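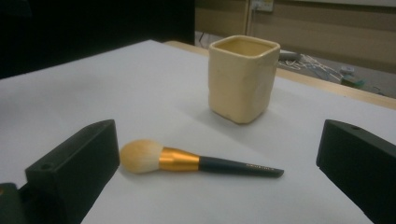
Makeup brush and square ceramic cup on white paper.

Plemow Ingredient Label Set

Version 2, released 1 October 2025

Summary

Plemow is a table of ingredient lists copied from the packaging of face creams, serums, cleansers and sun products. It holds 1531 product records. Each list has been split into single ingredients and matched, where possible, to one standard spelling. The set was put together for people working on label reading, search and simple checks of product formulas. It holds text only.

Files

products.csv has one row per product, with an ID, product type, pack size and the country of sale.
ingredients.csv has one row per ingredient per product, in label order.
synonyms.csv maps spellings found on labels to the standard spelling.
changes.txt lists corrections made between versions.

All files are UTF-8 with commas as separators. Pack sizes are in millilitres or grams, as printed.

Fields in ingredients.csv

product_id: matches products.csv
position: place in the list, starting at 1
raw_name: text as typed from the label
std_name: standard spelling, blank if no match was found
may_contain: yes or no, used mostly for colourants

How the lists were made

Labels were typed by hand at Risgate. A second person typed 1000 of them again without seeing the first copy, and differences were settled by going back to the pack. The rest were typed once and passed through the Lumine spelling checker, which flags names missing from the synonym table. Matching follows the Halilović rules, included at the end of changes.txt. Plant extracts are kept under their Latin names. Water, aqua and eau are all stored as aqua.

Known problems

Order below one per cent is not reliable, as makers may list those ingredients in any order. Nothing in the set gives amounts.
Seven products have two lists because the carton and the tube disagreed. Both are kept, with a or b added to the ID.
Perfume is a single entry unless allergens were named separately.
Hair dyes and nail products are not covered.

Please don't use the set to decide whether a product is safe for someone with an allergy. Formulas change and the label on the pack comes first.

Licence

Free to use and share with credit to Plemow. The next update is planned for November and will add lip products.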